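Subject: Re: [burden-robotics] Stacking results and the May demo
From: Gizella Medve
To: burden-robotics list

On Thursday Andor Farkas wrote:

> Hi all,
>
> Quick update from the stacking team. We now have 2708 logged
> grasps on the cube task, and over the last 600 the arm picked up
> the cube it was told to pick up in all but 26. Lajos and I think
> this is ready to show in May. We'd like to put "learns to build
> with blocks" on the poster and run it live in the lobby, with
> visitors choosing the color.
>
> If there are no objections I'll send the text to Tímea for the
> poster this weekend.
>
> Andor

I have objections, so please hold the poster text.

First, the good part. I read through the log and the numbers add up. Missing 26 out of 600 is a lot better than we were doing in the fall, and I know how many evenings Lajos put into the finger pads. I don't want this to read like I'm against the project. I signed up for the same class as everyone else and I want a decent demo too.

But "learns to build with blocks" is a claim about building, and what the log counts is picking up. A grasp gets marked as good when the fingers close and the cube is still between them two seconds later. I checked the script. There is no field for where the cube ended up. So we could have dropped every one of them on the way to the tower and the number would look the same. I'm not saying we did. I'm saying the file can't tell us, and a visitor who asks "how tall does it go?" is going to get a shrug.

Second, all of it was done inside the white enclosure. Same walls, same floor, same lamp, the same cubes we have been using since the class started. Look at what the system gets to work with:

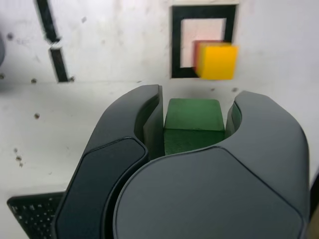 Green cube in the fingers, yellow and red behind. From the stacking folder.

Bright colors against off-white is about as easy as it gets for the color step. The lobby has a brown tile floor, a glass door on the west side and people walking by in green jackets. I asked Béla Kerekes whether we could take the whole enclosure down there and he said it won't go through the side door unless somebody takes the back wall off. If we take the wall off we recalibrate, and last time that ate two class periods.

Third, and this one bugs me the most, letting visitors choose the color. Of the 2708 grasps, only 208 were with a color picked at random. The rest ran in a fixed order, green, yellow, red, over and over. Lajos, correct me if I have the wrong column, but I think it's the one called "seq". If the arm has mostly seen one order, then I would like to know how it does on those 208 alone before we hand a button to a nine-year-old. Andor's 600 are all from the fixed order as far as I can see.

I also don't love the word "learns". The grip position comes from the camera step and a lookup table that Lajos filled in by hand. It's a good table. But the team from Grudlow put "learns" all over their poster last year and one of the judges spent ten minutes asking them what the training data was, and it was painful to stand next to.

What I'd like to see before May:

Run 208 more with random color, so we have two sets the same size to compare. Write down where each cube ends up, even if it's just yes/no for "on top of the last one". I can add the field, it's a small change.

Do one afternoon of runs with the blinds open. No retuning in between, just let it fail if it's going to fail, and keep the log.

Change the poster line to "picks up blocks by color". Tímea, I know this is less exciting. Kozma is printing them and he said he can wait until the end of next week.

If the random runs come out close to what Andor has, fine, I'll stand in the lobby and hold the button myself. If they don't, we still have a demo, we just run the fixed order and say so on the sign.

One more thing that has been annoying me – the file names. There are three folders called "stacking_final" on the Jusilen drive and two of them hold different versions of the same log. I worked from the one with the latest date. If that's the wrong one then some of what I wrote above is wrong too, and I'd rather hear it on the list than in the hallway.

I can be in the lab after 3:30 most days if someone wants to start on the random set. I need one person to run the arm and one to type.

Gizella

_______________________________________________
burden-robotics mailing list
To unsubscribe, send an empty message with "unsubscribe" in the subject line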